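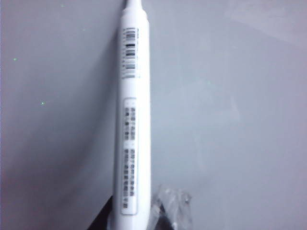
White barrel with printed barcode, upright.

Fumard – Julleldale depot
Small stores room: monthly safety and inspection checklist
November

Covers the small stores room, the goods-in bench and the passage to the rear exit. The loading dock has its own checklist. Mark each item OK, FIX or N/A. Any item marked FIX needs a comment. Comments from the last round stay on the form until the item has been closed.

1. Access and exits

1.1 Rear exit opens fully from inside without a key
OK
Comment: Door is stiff over the last part of its swing. Hinges oiled. Check again next month.

1.2 Passage clear to full width
FIX
Comment: Flattened cartons leaning against the left wall again. Moved to the recycling cage during the inspection. The line marking on the floor has worn away at the corner and should be repainted before the tape is renewed elsewhere.

1.3 Exit sign lit
OK
Comment: 10 second test passed on battery.

1.4 Floor free of trip hazards
OK
Comment: Edge of the rubber mat at the goods-in bench has started to curl. Acceptable for now.

2. Shelving

2.1 Load plates fitted and readable
FIX
Comment: Plate missing from the end bay of the Dauda shelving. Replacement ordered. Until it arrives, nothing heavier than a carton of gloves is to go on that bay.

2.2 Beams locked, safety clips in place
OK
Comment: 39 clips checked, all seated. One had been replaced with a bent nail at some earlier date. The nail has been removed and a proper clip fitted.

2.3 Uprights plumb and free of damage
OK
Comment: Old dent on the front upright beside the door is unchanged from the last round. It is below the maker's limit. Measure at the widest part each time and write the reading on the card taped to the upright.

2.4 Heavy goods stored between knee and shoulder height
FIX
Comment: Drums of floor cleaner found on the top level. Brought down with two people and the platform ladder. The location list still shows them on the top level and has to be changed or they will go straight back up.

3. Labels and stock identification

3.1 Each stocked item carries a readable label or barcode
OK
Comment: Some older labels in the bottom drawers are fading. They still scan at the second attempt. Reprint when the drawer is next counted.

3.2 Barcode matches the item and the bin
FIX
Comment: Two bins of cable glands swapped. Corrected on the spot. No other mismatches found in the same bay.

3.3 Decanted liquids labelled with product name and hazard pictogram
FIX
Comment: Spray bottle at the sink had a handwritten name only. Taken out of use. The printed labels for Flalel degreaser are in the second drawer of the goods-in bench, under the packing tape.

3.4 Expired stock removed
OK
Comment: Eye wash bottles are good until the middle of next year. Epoxy cartridges checked one by one.

4. Chemicals

4.1 Safety data sheets present and current
OK
Comment: Folder is in the right place. Two sheets were out of order and have been refiled.

4.2 Flammables cabinet closed and latched
OK
Comment: Self-closing arm works. The lower latch needs a firm push – report it if it gets worse.

4.3 Bunding dry and undamaged
OK
Comment: Dust only.

4.4 Spill kit complete
FIX
Comment: Absorbent pads short and the seal broken, with no entry in the use log. Kit restocked and resealed. If you open the kit, write it down, even if only one pad is used.

4.5 Acids and alkalis kept apart
N/A
Comment: No acids held at present. Leave the item on the form.

5. Electrical

5.1 Test tags in date
OK
Comment: Label printer charger is due before the next round. Book it in with the kettle and the bench lamp.

5.2 Leads free of damage
FIX
Comment: Outer sheath split near the plug on the yellow extension lead. Lead cut and binned. Do not repair leads with tape.

5.3 Safety switch tested
OK
Comment: Tripped at the push button and reset without trouble.

5.4 Power boards not daisy-chained
OK
Comment: None.

6. Walls, panels and lighting

6.1 Lighting sufficient at bench and shelf level
OK
Comment: One tube at the far end is slow to start. Starter to be changed.

6.2 Smooth surfaces clean, no cracks or sharp edges
OK
Comment: Glossy surfaces wiped with neutral cleaner and a soft cloth. Do not use the degreaser on them, it leaves a haze.

6.3 Glare at the work position acceptable
OK
Comment: Low sun comes through the high window late in the afternoon. Lower the blind at 4 pm.
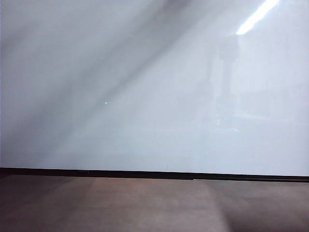
Can a FIX item be closed on the same day it is found?
Close it as soon as the work is finished and has been checked, and write what was done in the comment. Keep the mark as FIX for that month so the fault still shows in the record.

7. First aid and fire

7.1 First aid cabinet stocked to the list inside the lid
FIX
Comment: Plasters low, burn gel missing. Both put on the next order. Burn gel borrowed from the dock kit in the meantime, which leaves the dock kit short, so order 2.

7.2 Extinguisher in place, pin and seal intact, gauge in the green
OK
Comment: Service tag is in date. Bracket screws tightened.

7.3 Extinguisher and hose reel not blocked
OK
Comment: Trolley was parked close to the reel but not in front of it.

7.4 Clearance kept below sprinkler heads
OK
Comment: Stock on the top level is well under the painted line.

8. Ladders and lifting gear

8.1 Platform ladder feet, locks and rails sound
OK
Comment: One foot worn more than the others. Spare feet are in stock.

8.2 Hand trolley wheels and grips sound
FIX
Comment: Left tyre flat. Inflated, and flat again by the end of the round. New tube needed. Trolley tagged out.

Carried over from last round
Draught strip on the rear exit – still waiting for parts.
Second key for the flammables cabinet – cut and hung in the key safe. Closed.
Repaint of the floor line – not started, see 1.2.

Open items must be fixed or made safe within 30 days. Missing load plates, blocked exits and damaged leads are to be made safe before the inspector leaves the room. File the signed form in the blue folder at the goods-in bench and pin a copy beside the roster.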